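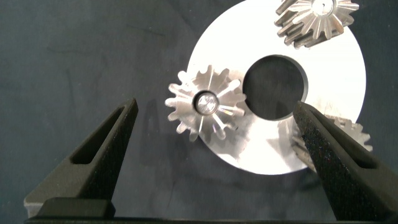 Speaker notes, student project session, 1/7/26
Speaker: Zanele Sithole. Questions shared with Aarne Pelkonen.

Opening
Say the title once and go straight to the task. Project name is Wornholm. Course project, one term, team of 4. The task is picking bevel gears off a flat metal disc and placing them on a shaft fixture. Aarne did the gripper and the fixture, I did perception and the grasp planner.

The task
The gears rest on the disc with space between them. No bins, no stacking. The disc is bright and the gears are the same silver as the disc, so contrast between part and background is low. The gripper fingers are black and easy to segment. Mention that a gear can lie partly over the rim of the disc, with teeth over the dark surface. The detector has to accept this case.

Perception
Wrist camera only. First version fitted a circle to the tooth tips. It locked onto the central hole of the disc instead, a dark circle with a clean edge. Second version looks for the radial tooth pattern and then for the bore. Explain the order - teeth first, bore second. Glare on the disc saturates the image, so exposure is set low and held fixed for the whole run. Training set was 600 labeled frames, all taken in the lab under the same lamp.
A finger can hide part of a gear during the approach. We plan from the last clear view and do not update after that. Expect a question on this.

Gripper
Two fingers, slotted, narrow at the tip. The taper lets a finger go down beside one gear without touching the next. Conical teeth are a poor surface to grip: closing force has an upward component and the gear tips. Fix was to close lower and more slowly. Pass the spare finger around here if there is time.

Results
26 trials in the final test, 20 placed correctly. Give the failures as they are in the log: gear tipped on closing, or bore estimate off and the gear did not seat. State that the test used one gear size.

Do not go into the Dondico simulator comparison. It is in the written report, and the plots are too small to read from the back.

Next
Second gear size. Repeat the test in July with the room lights changed - same fixture, same exposure.

Last slide stays up during questions. Aarne takes anything on finger geometry.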